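Small Boards, Big Difference: Our Desktop Whiteboard Project

6 min read
407 views | 8 comments

Our group picked the least glamorous topic on the list and ended up loving it. We wanted to know if a small dry-erase board, the kind that stands on a table, could replace some of the scrap paper that piles up in our study room every week. The room is called Horgan (all the study rooms on our floor have names) and it has long tables, bare walls and nowhere to hang anything. So a board that stands up by itself sounded perfect!

We called the project Stisteck, which started as a typo in our shared folder and stuck. It ran through most of January.

What we did

First we saved every sheet of scratch paper left in the room before any boards came in. That gave us 195 sheets, mostly half-used, a lot of them with one math problem and a doodle. Then we put out the boards, each with a marker and a piece of old T-shirt for wiping, and kept collecting paper the same way. We also left a comment box by the door and read what people wrote at the end of each afternoon.

We spent a long time on where a board should go. Flat against the wall looks neat, but then you have to stretch across your own books to write on it. Right at the front edge is great for writing and terrible for elbows. Our favorite spot was near the middle of the table, with the board leaning back a little so the person sitting down could read it without hunching.

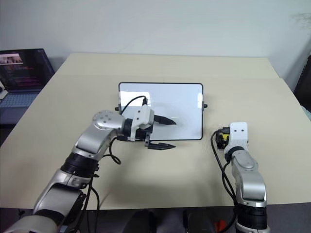
Does a tilted board get more glare than one standing straight up?

It depends on where the light comes from. Under ceiling lights, leaning the board back can bounce the light right at you, so change the angle a bit at a time from your own chair until the writing is easy to read.

Glare was the complaint we saw most in the comment box, so we were happy to find that a tiny change in angle usually fixed it. The other complaint was wobble. If you press hard near the top, a board that turns on side knobs wants to swing. Tightening the knobs helped, and so did holding the bottom edge with your free hand - a habit most of us picked up without noticing.

What we found

Paper went down to 6 sheets in the last collection! We know that week was quieter than the first one, so we can't give the boards all the credit, but we were still pretty thrilled. People used them for vocabulary, chemistry diagrams and to-do lists. Left-handed writers told us they smudged more, and we don't have a good answer for that yet.

Next time we would collect paper for longer before starting, and write down how many people came in each day.

24 shares

Related projects
Allo: A Quieter Study Room
Cirotance: Sorting the Supply Closet
Which Markers Dry Out First?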